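Skidis 900 shelf unit, white. Six months in the workshop

Quick one, the other shelf is getting delivered Friday and I want this written down before I forget what annoyed me the first time.

Short version: good shelf, bad instructions, ok price. Four out of five. Would be four and a half if the feet weren't junk.

What I bought. The Skidis, the white one, 900 mm wide. Comes in a 1,000 too but I had a radiator pipe on one side and measured three times, the 1,000 was never going in. I nearly got the Badoren instead. Same kind of money, a bit deeper, only in stock in gray when I looked. Didn't want gray. The room is dark enough in the evenings with all that brick.

Delivery. Two boxes, both flat, both heavier than they look. One corner crushed but the panel inside had a foam cap on it and was fine. Hardware in a single bag. ONE bag, everything mixed together, three lengths of screw that look the same until you put them side by side. Get a muffin tin out before you open it. Seriously.

Assembly. The booklet says an hour. Took me most of an afternoon, with a break for lunch and a break to swear at step 9. In step 9 the drawing shows the back rail with the holes facing up and they need to face down. If you follow the picture you get all the way to step 14 before you notice, and then you take it apart again. I noticed at step 14. The second printing of the booklet may have fixed this, I don't know, mine didn't.

Tools: a Phillips screwdriver, a rubber mallet, a level. The little hex key in the bag is ok for the first dozen bolts and then it starts to round off. Use your own. Don't use a drill on the cam locks, they're soft and one of mine split. There was a spare in the bag, credit where due.

Fixing it to the wall. Do it. The unit is tall and light when empty and it will tip if somebody pulls on it from the top. The bracket that comes with it is meant for drywall and the plugs are useless in brick. I got proper masonry plugs and longer screws from the hardware store, cost next to nothing. Drill into the brick or into the mortar? People argue. Mine is an old wall and the mortar is crumbly, so brick, slow speed, no hammer until the bit bites. Vacuum the dust out of the hole first. Two brackets, one each end.

Leveling. Ugh. The feet are plastic, they screw in and out, and under load they creep back down. I set it dead level, loaded it, came back next morning and the left side had dropped enough to roll a pencil. Ended up packing it with two offcuts of hardboard and it hasn't moved since. For what this costs the feet should be metal. Only real complaint, and it's the reason it loses the star.
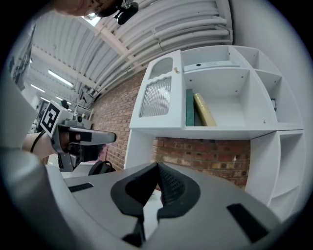 Posted by: flatpack_grudge

How it looks. Better than I expected. I was worried white against red-brown brick would look like a dentist's office, and it doesn't, it just sort of brightens up that end of the room. The ceiling is white too (corrugated) so the two go together, which I'd love to say was planned. The finish is a plain matt white with no fake grain. Marks easy. Black scuffs from rubber come off with a damp cloth and a bit of dish soap, pencil takes more work, marker pen does not come off at all so don't ask.

Height. Check your ceiling before ordering. I had plenty of room but if you build it lying down, which is what the booklet tells you, you need extra clearance to tip it up. A friend with a low basement got caught on this and had to build his standing, with two people holding the sides.

Weight. The listing doesn't give a number per shelf that I could find, so I can only say what mine has taken. Paint cans on the bottom, boxes of fixings, extension cords, a bench grinder that lives on the second shelf up. The grinder shelf has a slight bow in it now. Very slight, you have to sight along the edge. I turned the board over in February and it has started to come back straight. Wouldn't put anything heavier up there. Books would be fine I think, if you don't go double depth.

The shelves adjust but not by much. Pegs go in holes, and the hole spacing is too wide. I wanted one shelf an inch lower and it was either too high or too low. Could drill new ones. Haven't.

Smell: yes, first week or so. Open a window. Gone after that.

Noise: a bit of a rattle from the back panel when the roller door goes up and down next door. Strip of felt tape down the back edge sorted it.

The add-ons. There's a set of slide-in bins called Skikari that are sold to go with it. Bought two, sent one back. They fit, but they slide too well, no stop at the front, so you pull to see what's in there and the whole thing lands in your lap. The one I kept holds rags. Any cardboard box does the same job. Skip.

What about the Mansilla? Somebody will ask. I've used one at my last job. Steel posts, much stronger, much uglier, and the edges are sharp enough to take skin off. If you're storing engine parts get the Mansilla. For a room that people have to be in all day I'd still go with the Skidis.

Price. I paid the regular price and then it went on sale eleven days later, of course. The store wouldn't refund the diffrence. They do run the sale pretty often so if you're not in a rush, wait. I was in a rush.

Would I buy it again? I did, that's the one coming Friday. Same white, same width, going right beside the first. This time I've already bought the plugs and a set of metal feet with the same thread. Check the thread before you buy, take one of the plastic ones to the store with you. I got the wrong ones first time round.

Good:
Looks clean, solid once it's fixed to the wall, panels well packed, spare cam locks in the bag

Bad:
Plastic feet, step 9, wall plugs that belong in the trash, hole spacing

Will update if the metal feet work out. Also if anyone knows where to get replacment pegs on their own let me know, I've lost one already and the store wants me to buy a whole hardware bag.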